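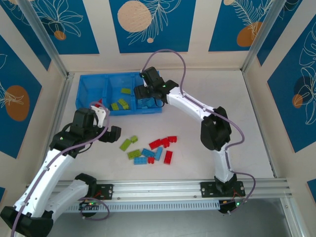 Print this page | E-mail this chapter

Chapter 3
Shared Workspaces: Rules for Two-Arm Cells

3.1 Scope

This chapter covers cells in which two arms work over the same table. Sorting small parts into a divided bin is used throughout, as the task is simple and the faults are easy to trace. Single-arm cells were covered in Chapter 2.

3.2 Terms

The shared zone is the volume that both arms can reach. A claim is a software lock on all or part of that zone. A hold is a commanded stop with the motors still powered – it is not a safe state for entry.

3.3 Basic rules

Only one arm may hold a claim on a given bin compartment. The second arm waits outside the claimed volume until the claim is released.

Cables must be routed so that no loop can reach the other arm at any joint position. Check this at full extension and again with the elbow folded.

A status light on an arm is not proof of isolation. Before anyone reaches into the cell, power is removed and locked out under the site procedure.

3.4 Case: the Pumwood trial

Jonalyn Yap and Teodoro Sison logged 1,276 picks on the Pumwood cell. Of these, 662 needed a claim on the shared zone, and 63 of those claims ended in a timeout. Section 3.5 sorts the timeouts by cause and gives the revised claim order.

Contact the Florport editorial desk | Copyright Florport | Back to top
Last updated: August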